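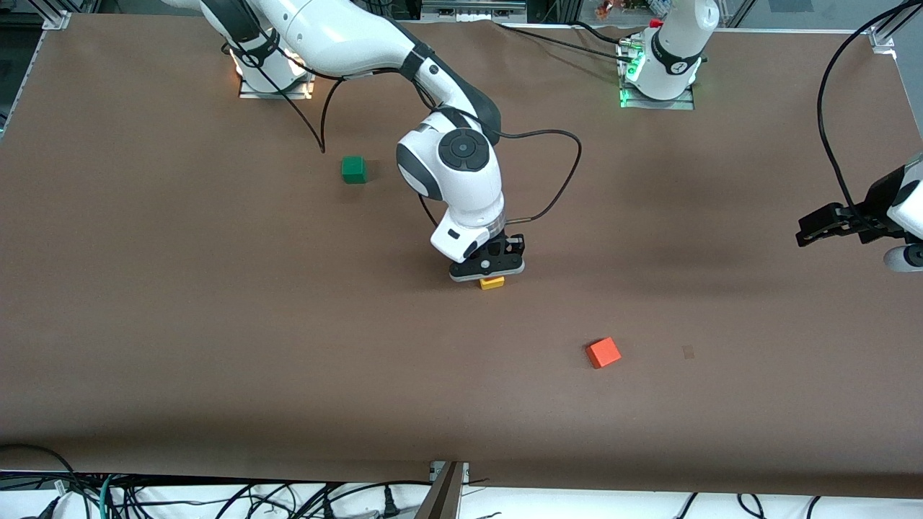
3.1 Blocks and table covering

The blocks came from two makers, Umberg and Judthorpe, and were bought as ordinary nursery sets. We kept only blocks with flat painted faces and no printed letters or pictures. After damaged pieces had been taken out, 31 blocks were left for the main study. Each was wiped with a damp cloth, dried overnight and given a small pencil number on one face, which was kept turned down while the block was on the table.

The table was covered so that the grain and the joints in the top would not serve as landmarks. A glossy covering tried in the pilot gave bright spots near the window, and raters sometimes took these for the edge of a block. The covering was replaced whenever it creased, and always after the Saturday session.

3.2 Layouts

A layout is one placing of 3 blocks of different colours. We made 224 layouts. Blocks were set down by eye, without a grid, and the spacing was left uneven on purpose. In many layouts one block has clear table all round it, as the blue one does in Figure 2, and its shadow falls on the covering without meeting another block. We call these blocks open. A block is called close if any other object touches it or hides part of it from the viewing side.

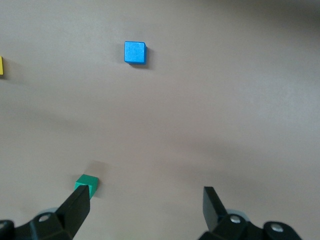 Two raters marked every block as open or close and wrote down its colour in their own words. The first rater worked through the layouts in order and the second, Matvii Kravets, in reverse. Most disagreements concerned green blocks, which were written down as green, teal or mint depending on whether the top or a side was in better light. We accepted all three words as the same colour. Yellow gave less trouble, though its shaded sides were twice called olive.

Size was not rated, as pieces from the Baxter and Ernon ranges differ too little along the edge for raters to tell them apart by eye.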